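Page-turning arm gets shaky halfway through a book, wrist pictures all smeared

Posted by Ourania Nikolaidis

Hi all, hoping one of you has been through this. I've got a small arm with a Skuvo gripper and a wrist camera, and I'm trying to get it to turn the pages of my old machine manuals so I can scan them without standing there for hours. It lives on the tiled counter by the wall. The book I'm practicing on is lying open, lots of parts drawings on the right-hand page, small print everywhere.

For the first 14 page turns it's lovely. Then it starts to tremble as it comes down beside the right page. I can hear it, a sort of buzz, and the camera can't read a word of the text after that. I let it keep going one evening in March and it tore a corner off a page, so now I hit stop as soon as I hear the buzz.

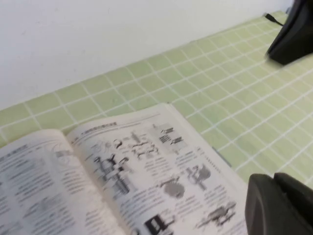
The log gives me fault 2081 right when the buzzing begins, and the leaflet just says "joint load, see dealer." I bought it used, so no dealer! I've already restarted it, swapped the power brick, and slowed the whole routine down to 52 percent. Slowing it down made it worse, if you can believe that. The book isn't precious but the next ones in the pile are, and I don't want to find out the hard way. Is this a dying motor or something I can fix at home?

Yurii Fedoruk

Don't buy a motor yet. I had the same fault number on mine and it was the wrist clamp. There are two little screws on the collar behind the gripper, and they back out a bit at a time as the arm works. Once there's play in there the controller keeps trying to correct for it, overshoots, corrects again, and you get that buzz. Going slower can make it worse too, because it spends more time at whatever speed sets it off.

Switch the power off at the wall first, please, and hold the arm up with your other hand before you touch anything, since mine dropped like a stone when I cut the power and I got a nasty pinch. Then wiggle the gripper side to side. If you feel any click at all, that's your problem. Snug the screws down evenly, a little on one and then a little on the other. I put a dab of removable thread glue on mine and it's done 164 pages since without a peep.

Also check how your camera cable is tied. Mine was pulled tight at one end of the swing and tugged on the wrist every time it came over the page. Give it a bit of slack.

And lower the grip force before you go back to the good books. I practice on junk catalogs now.

Demchenko

could be the motor. mine was the motor

Clurgate

Agree with Yurii on checking the screws, but I'd look at what the arm is standing on as well. If the base is just sitting on tile, with grout lines under the feet, it can rock a hair and that's enough to start a shake. I cut a square of rubber mat for under mine and clamped the base to a board. For the pictures, put a pause in after each move, half a second is plenty, and take the shot then. It won't cure the fault but you'll be able to tell whether the blur is the shaking or just the arm still moving.

Ourania Nikolaidis

Thank you!! One of the collar screws was so loose I could turn it with my fingernail. Tightened both, and I've ordered the thread glue from Sivau. Haven't run a full book yet, I'm going to put the rubber under it first and try again with the pause in.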